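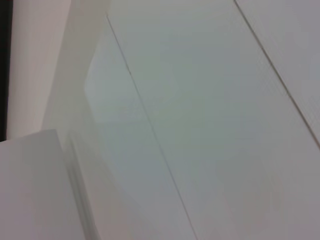 How to clean the joints between smooth light panels

Reading time: 4 minutes

Light grey panels look clean for a long time, and then one morning you notice that the joints between them have become darker than before. The surface itself is usually fine. It is the thin line between two panels that collects dust, grease and old soap. I have cleaned such joints in three rooms of our house and in my small workshop, and I want to write down the method which gave me the least trouble.

What you need

A soft brush, such as an old toothbrush
Two cotton cloths, one for washing and one for drying
A bowl with 200 ml of warm water
7 ml of mild dish soap (a little more than one teaspoon)
A wooden toothpick
A dry paintbrush, if you have one

Please do not take a scouring sponge. A matt surface becomes shiny where you rub it hard, and this cannot be repaired. I made this mistake on a Kasten table top and the shiny place is still there.

Step 1. Remove the dry dust

Go along each joint with the paintbrush, always in one direction, and collect the dust at the end with a dry cloth. If you begin with water, the dust turns into a grey paste and goes deeper into the gap.

Step 2. Test a hidden place

Put one drop of the soap water near a corner or behind something that stands there always. Wait some 36 minutes, wipe it and look from the side. If the colour is the same, you can continue.

Step 3. Wash the joint

Dip only the tips of the brush into the water and shake it well. The brush should be damp and not dripping, especially if you do not know what is under the panels. Many of them have a core which swells when water comes in from the edge. Brush along the line with short movements and wipe after each hand's width.

When something hard sits in the gap, take the toothpick and hold it flat. Metal tools scratch the edges, and after this the dirt stays there even better.

Step 4. Wipe with clean water

Rinse the cloth, wring it strongly and wipe the whole panel, from one joint to the next. If you wipe only the line itself, you get a paler stripe beside it which can be seen in evening light.

Step 5. Dry it

Press the dry cloth on the joint and leave it for a moment. Then keep the surface free for one hour. In June, with the window open, half of this time was enough for me.

If the line stays dark

Sometimes it is only the shadow of the gap, because one panel lies a little higher than its neighbour. Move your fingertip across it. If you feel a step, more washing will not help. I tried the joint paste from Olteo in the workshop; it closed the gap, but the colour was too yellow for my panels, so ask for a sample first.

How often

I do the dry brushing every second week and the washing when I can see that it is necessary. In the kitchen corner it is more often.

Contact: Otum Home Pages, 71 Prollirach | © 2024 Otum | Back to top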